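Home Notebook Projects People Archive
Search this notebook Go

December 1, 2019

Dye bench, madder run, second week

Came in on a quiet morning to lift the jars and I am so pleased with this lot! The cold-soaked madder gave a real brick red on the wool, deeper than anything we pulled in November, and the skein from jar 8 has a glow to it that I keep walking over to the window to look at. Alum at the usual strength, chalk in the bath, lid on, left alone. No heat until the last day.

Bath was at 50 C when the skeins went in and I let it creep up to 61 – no higher, as the browns start coming out of the root if you push it. Wool weighed 133 g dry. I should have written down the weight of the root as well and did not, so that goes on the label next time, Joni's big marker, no excuses.

Cotton is the puzzle. Same bath, same time, and it came out a shy salmon. Pretty, but not what I was after. I want to try tannin first, then alum, and give it a full night between the two. Old T-shirts would do for test pieces if we cut away the neckbands and any print, which take color differently from the jersey and confuse the reading.
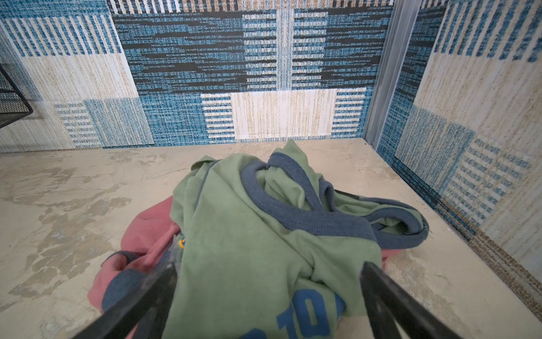 Anitha thinks the tannin is only half of it and that I'm rinsing too soon; she leaves her cotton to dry completely after the alum, a few days if she can stand the wait, and says her reds on the Mwakyusa cloth came up twice as strong that way. She also wants me to stop using tap water for the mordant. Fair point, and easy to test side by side.

So, for the next run: two strips with tannin, one dried and one straight in, plus a plain alum strip to compare. Njoroge has the oak gall powder, ask him for the fine grind.

The exhaust bath still has plenty in it. I dropped a scrap of silk in before lunch just to see and it was coral in no time – gorgeous. Keep the jar, please don't pour it out! Label is on the lid, bottom shelf, left of the sink.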